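3.2 一件T恤该从哪里开始叠 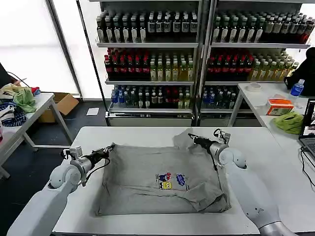
图3 灰色印花T恤，衣身大致摊平，仍有褶皱，一侧袖子向上折起

写到这一节我得先承认，我原来根本没打算单独讨论T恤。项目刚开始的时候，我心里想的都是衬衫和床单：衬衫有领子有扣子，床单又大又软，怎么看都比T恤难对付。T恤嘛，谁不会叠？结果六月份把Skovalum收集来的叠衣记录翻了一遍，我发现自己在T恤那一栏旁边写的批注最多，有些地方密得连自己都认不出来了（后来只好重新誊了一遍）。所以这一节就专门说它，篇幅可能会稍微长一点。

先交代一下材料。本文用到的叠衣记录共621条，其中T恤200条，其余是毛巾、衬衫、长裤和一小部分童装。记录由参与者在自己习惯的台面上完成，有人用餐桌，有人用床，也有人站在洗衣机旁边直接对着盖板叠。我没有规定叠法，只请大家叠成“平时会放进柜子里的样子”。这句话当时写得很随意，后来给编码添了不少麻烦，3.4节会再讲。

我把叠T恤的过程粗略分成摊、理、折、收四步。以前的家务研究大多盯着“折”，对折几次、先折左还是先折右，讨论得很细。可我看来看去，最值得看的其实是前面的“摊”和“理”。图3里的衣服就停在这个阶段：整件衣服已经铺在白色台面上了，可是布面皱着，一只袖子朝右上方折了上去，右下部分还有一片布翻折着盖在上面。要说摊开，它算摊开了；要说可以折了，我想多数人会先伸手把那片翻折的布理平。我在编码手册里给这种状态起了个名字，叫“半摊平”，名字不太好听，但用起来很顺手，就一直留着了。

半摊平为什么重要呢？我的看法是，叠衣服的人在这一刻要做一个小小的决定：是先理袖子，还是先理衣身？参与者的做法很不一样。有一类人看到袖子歪了就先管袖子，捏住袖口往外一拉，再回头抹平衣身。另一类人完全不理会袖子，先抓住两侧往外绷一下，让布面自己展开，剩下的皱褶再用手掌推掉。图3中两个抓取点一个在衣服左缘靠近上角的地方，一个在右上部，都偏上，我把这样的位置归为“上部双点”。这个归类只看抓在哪儿，不涉及接下来往哪个方向用力，单凭一个瞬间也看不出来，所以手册里位置和方向是分开记的两栏。刚开始我图省事把它们合成了一栏，后来全部拆开重做，非常痛苦，劝各位不要学我。

接着说印花。我本来把印花当成干扰项，觉得它顶多影响大家挑衣服时的心情，跟怎么叠没什么关系。可是和参与者聊下来，印花几乎每次都会被提到！有人说要让图案朝上，这样拉开抽屉一眼就能找到；有人偏偏要把图案折到里面，怕蹭坏了；还有人说图案就是她的尺子，折线避开图案两侧，折出来的宽度就差不多每件都一样。图3这件的图案在衣服中央附近，颜色很鲜艳，下方是一个像海绵宝宝的黄色卡通形象，上面有红、蓝、白几种颜色的形状和圆鼓鼓的字。衣服是灰的，图案又这么花，拿它来找衣服的大致中心倒是很方便。衣服有皱的时候，图案也会跟着变形，我猜这对判断哪里没理平也有帮助，不过这一点我没有单独检验，先放在这里，算是一个猜想。

灰色也值得提一句。素色T恤一旦皱成一团，衣边和褶线在视觉上不那么容易分开，编码时我和自己吵过好几回：这条线到底是下摆，还是一道折痕？碰到实在分不清的，我就记作“边界不明”，不硬猜。第二遍编码隔了一段时间再做，两遍不一致的条目全部重看。有人可能会觉得这样太磨叽，但是叠衣服这件事，差别本来就藏在这些边边角角里。

再说台面。台面对“理”这一步的影响比我预想的大。图3中的台面是白色的，表面略有光泽，四周带一圈凸起的边。光滑的台面究竟让人理得更快还是更慢，参与者说法不一：喜欢的人说布在上面一推就走，不喜欢的人说衣服老跟着手跑，理了左边右边又歪了。凸起的边沿也有两面，衣服不容易滑到地上去，可是袖子或者下摆要是搭在边上，就会拱起一道，折的时候总差那么一点点。习惯在床上叠的人完全没有这个烦恼，他们的麻烦是床面太软，手掌压下去，布和床单一起陷。

周围环境我也做了记录，只是记得比较粗。图3中台面后方是两组灰色金属货架，上面摆满瓶装饮料，有深色的，有黄绿色的，也有蓝盖的瓶装水。对于在家里叠衣服的人来说，这种陈设当然少见，但“叠衣服的地方同时也是放别的东西的地方”，这一点在家里反而再普通不过了。餐桌上有碗，床上有没收的书，洗衣机上放着洗衣液，大家都是先清出一块刚好够用的地方，然后开始叠。因此我在手册里记的是“可用台面”，即衣服能铺开的那一块，旁边堆的东西只记有或没有。

关于Skirnus的分类框架，我也试着套用过。它把衣物整理分成“为了收纳”和“为了展示”两种目的，用在毛巾上效果很好，放到T恤上就有点别扭：图案朝上放进抽屉，到底是收纳还是展示？两边都说得通。最后我保留了它的名称，把目的改成了可以多选。这个改动很小，审稿时也许会有人不同意，我愿意继续讨论。

至于“半摊平”之后的那几下折叠，不同的人先后次序差得很远，尤其是袖子在哪一步折进去，我留到3.3节和长袖衬衫放在一起讲，编码手册中对应的条目见附录B。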